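In defense of the shallow basket

I have lost arguments about plenty of things in my life, but I will not give way on baskets. A basket for everyday bits and pieces ought to be shallow. You ought to be able to stand over it with your coffee and know what's in it without lifting anything.

I came to this the slow way. For years we had a deep hamper by the back door, a handsome thing from Mokora that cost 40 dollars (more than I admitted at the time), and it swallowed everything we owned. Tape, sunscreen, mittens, a library book we paid for and then found in October. Things went in on top and the bottom turned into a kind of cellar. My neighbor Iñaki Campos has a lidded one, which is worse, and he and I have gone back and forth about it over the fence more evenings than I'd like to say. He thinks a lid makes a room look calm. I think a lid makes a person forget she owns three pairs of scissors.

So I've gone over to low wicker trays with a handle at each end, two of them side by side. I don't sort very strictly, and I'd gently push back on the people who do. A cup can live next to a cloth. Fruit can share a tray with a marker for an afternoon and no harm comes to either one. What matters to me is the low side, and having two, so there's always a second place to put the thing in your hand.
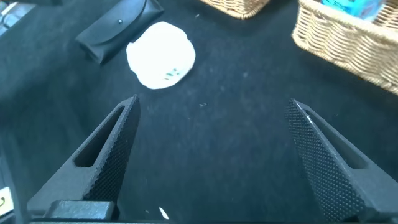
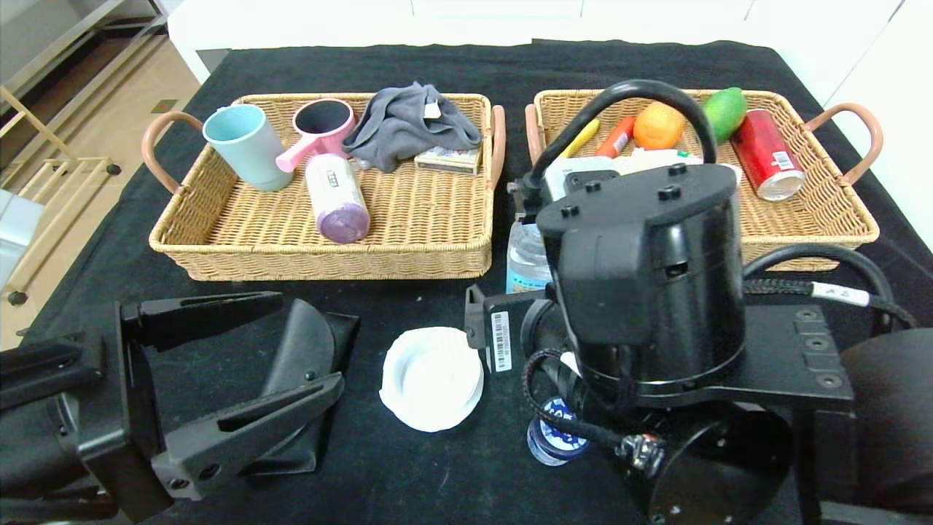
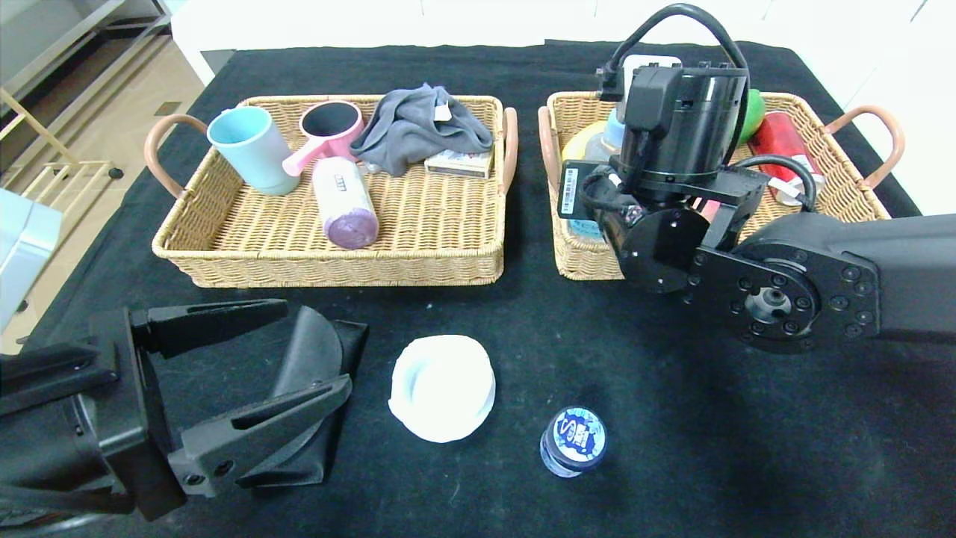 Two wicker trays in the second and third pictures, each with a gray cloth bunched up in the left one.

I'll grant Iñaki one point, and he has earned it by being so patient with me. Shallow trays do show you your own mess, every day, and some people would sooner not see it. My sister is like that. She bought a set from Murby, used it for a month, and moved it all to a closet shelf, where I suppose it's still doing some good. But I like being reminded. When a tray gets too full I can tell from the doorway, and I take out whatever doesn't belong and carry it upstairs on my next trip, or the trip after that if my knees are complaining. The old hamper is in the garage now, holding the dog's blankets, and it does that very nicely.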